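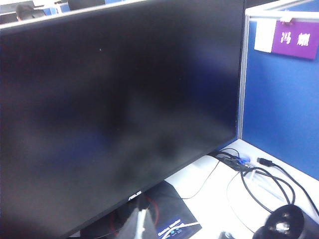 Should a company be allowed to expect replies after the workday ends?
Only when it pays for the hours, and says so in writing before anyone takes the job.

I have worked in offices for most of my adult life, and the worst change I have seen is the slow spread of the evening message. It rarely comes as an order. A manager has a thought at dinner and types it out. The person who gets it reads it on the couch and has to decide whether silence will look bad. Most people answer. By the next month it is a habit, and by the next year it is part of the job.

My last employer, Kaltine, sold billing software to small clinics. There were 50 of us. In August the company moved all staff chat to a tool called Wuten, which puts a green dot beside your name whenever the app is open on your phone. The dot was meant to help people find each other. Within weeks people were asking why a coworker had been green at 10 p.m. and had not replied.

I went back through my own account before I left. Over my final year there I had received 1,765 messages outside working hours. I had answered 209 of them the same night. When I read those over, I found four that could not have waited until morning, and all four were about the same server outage.

The usual defense is that flexible work cuts both ways. You leave early for the dentist, so you answer a note at eight. I think that is a fair trade when it is a trade. At Kaltine the dentist visit went on a form and was taken out of leave. The note at eight went nowhere.
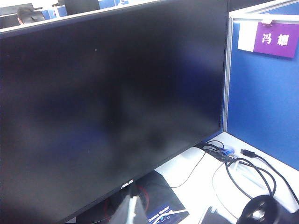
An ASUS monitor, switched off.

People also say the worker can simply ignore the phone. That puts the whole burden on the person with the least power in the exchange. A new hire on probation is not going to test the rule.

My present employer, Kushnir, handles it better, and the method is dull. Messages written after six are held and delivered at eight the next morning. There is a paid on-call list for real trouble, and your name comes up on it every few weeks. Customers did not leave. One of our largest, a freight company called Raton, asked for a copy of the policy.

I would like to see something close to this written into law, with an exception for on-call work that is paid by the hour. Small firms will say they can't afford it. If a business needs its people at nine at night - and some do - then those hours have a cost, and right now the staff are covering it.

Posted December 27, 2023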